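Fuvano 4 bench cell: setup and care
Small-item handling arm with wrist camera and side camera
Item 2254 - page revised Aug 16, 2023

The Fuvano 4 is our favorite thing in the Sendby range, and I say that as the person who has had to look after one all year. It's a single black arm on a white table, with panels behind, made for moving little things between bowls and trays. Everything on it can be reached with ordinary hand tools, and the upkeep is pleasant work once you know the order. These notes cover the two cameras, the fingers and the cable.

In the box
Arm and gripper
Finger set, dark, with one spare
Wrist camera and side camera
Two back panels with feet
Table clamp and hex keys

Step 1. Check the wrist camera first
Start the viewer before you bolt down anything else. Bring the gripper close over bare table and look for a plain pale picture. Soft gray shading is fine at this range, and so is a dark rounded bit of gripper in the bottom corner. Specks are worth a second look: wipe the table, then the lens, and see which one gets rid of them.

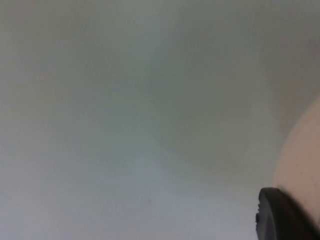

Step 2. Square the table to the panels
Stand the panels up along the back and slide them until the gap is as narrow as you can get it. Then raise the arm until the back edge of the table comes into the wrist view. The little step in that edge is a great landmark! Jog to it, save the position as HOME, and you have something to come back to whenever the arm has been knocked. The finger tip should show low in the picture with clear table around it. Bowls can stay off to the right while you do this; they don't disturb the saved position. 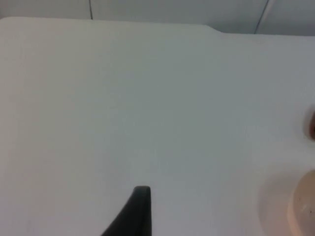 Do I have to save HOME again after changing a finger?
Only if the new tip sits at a different height from the old one. Touch it down on the bare table, read the height in the viewer, and keep the old HOME if the two readings match.

Step 3. Fit the fingers and dress the cable
Fingers slide on from below and lock with one screw each. Tighten them with the hand open and the fingers spread, so no tip is leaning on its neighbor. Leave the cable a wide, rounded loop beside the housing - a tight one will tug at the connector every time the wrist rolls. Now lower the hand over a bowl, slowly, and switch to the side camera. This is the view that tells you whether a finger is going inside the rim or about to land on it. Nudge the bowl, not the arm, until you like what you see.

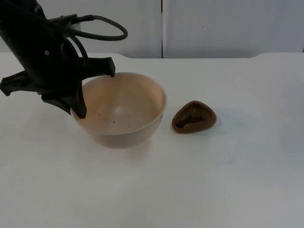 Kenta Fujimoto wrote in to say he leaves the loop even bigger than we suggest, and that he hasn't swapped a connector on his Tendcombe cell since April. He also marks the cable with a dab of paint at the clamp so he can tell when it has crept.

Step 4. Try a tray with a raised lip
Bowls are the easy part. A shallow wooden tray with a thick rim is a better test of your finger height, and a lovely one to watch. Bring one finger down into the hollow beside the pieces and stop before it meets the floor. If the tip scrapes, raise the floor limit by 2 mm and try again. Keep the speed low for the whole of this step.

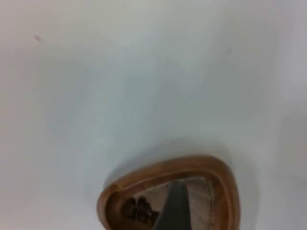 Finger in the hollow of a wooden tray, brown pieces to its left.

Regular care
Wipe the fingers with a dry cloth at the end of each run. Crumbs and dust collect in bowls as well as on the table, so tip those out too. Check the finger screws every 320 cycles. Cracked tips can't be glued; fit the spare and order another.

Parts
Finger set, cable clip and lens cloths ship from Vidal. For anything on the arm itself, write to Ekene Nwosu at the Sendby parts desk and quote the item number.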